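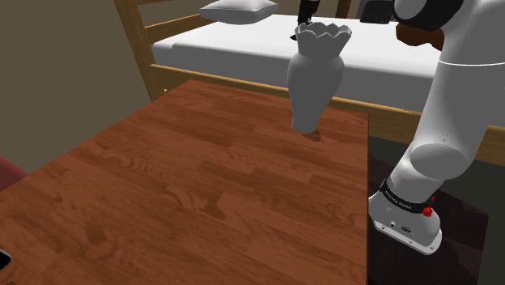
My cousin Reinaldo Paiva has worked for two years at Furtado, a small company in Grostlow that writes software for robot arms, and every August they open their doors for one afternoon. I have always missed it. This year I took the bus at half past twelve and I arrived before the coffee was ready.

I must say first that I am not an engineer. I teach piano to children and I repair nothing, not even my bicycle. So if I explain something wrongly, the fault is mine and not Reinaldo's.

I had expected a hall with machines behind fences. Instead they took us upstairs to a room with chairs in rows and a big screen, and for the first hour we looked only at simulated rooms. The arm is there, white and shiny, with its two little red buttons on the wrist, but it stands in a bedroom that exists only in the computer. There is a bed with a white mattress, a table, a white vase on the table. Reinaldo told us they practise everything in such rooms before they let a real arm move. In this way they can break as many vases as they like.

The program that builds the rooms is called Sakeo. You give it a list of furniture and it makes a room, then another one, then another. They had prepared 200 of them for the summer. A woman in the front row asked who had chosen the furniture, and the young man at the keyboard became a little red and said that it was him. I liked the vase very much. It has a rim with points, like a crown in a school play, and my grandmother would have put it on top of the television.

The points are a difficulty, as I learned. If the gripper takes the vase by the rim, the hold is poor. By the neck is better, but the neck is slim and the body below it is wide and round, so the arm must come from the correct side. And it must not touch the bed behind. They showed us one attempt after another. In the first one that I understood, the arm came down too fast and the vase fell over and rolled off the table. The children laughed loudly and asked to see it again, so we saw it 3 times.

After that the vase was lifted, quite slowly, and put down a hand's width to the left. People clapped. It felt strange to clap for a vase which does not exist, but I clapped also.

Reinaldo then let some visitors choose where the vase should stand. A boy wanted it at the very corner of the table. The arm went there, stopped, and did nothing more. Reinaldo looked at the numbers on his laptop for a long time and said he would have to ask a colleague. I appreciated this more than the parts that went well.

In the break there was lemon cake, and I spoke with a retired nurse who wanted to know if such an arm could one day help somebody to dress. The answer from Furtado was careful: not soon, and not theirs. For the moment they work for Lorkance, who want an arm that can tidy a table in a guest room. She wrote it down in a small notebook.

I missed the bus at five and waited 46 minutes for the next one, with a second piece of cake in a napkin. Reinaldo has promised to tell me what was wrong with the corner.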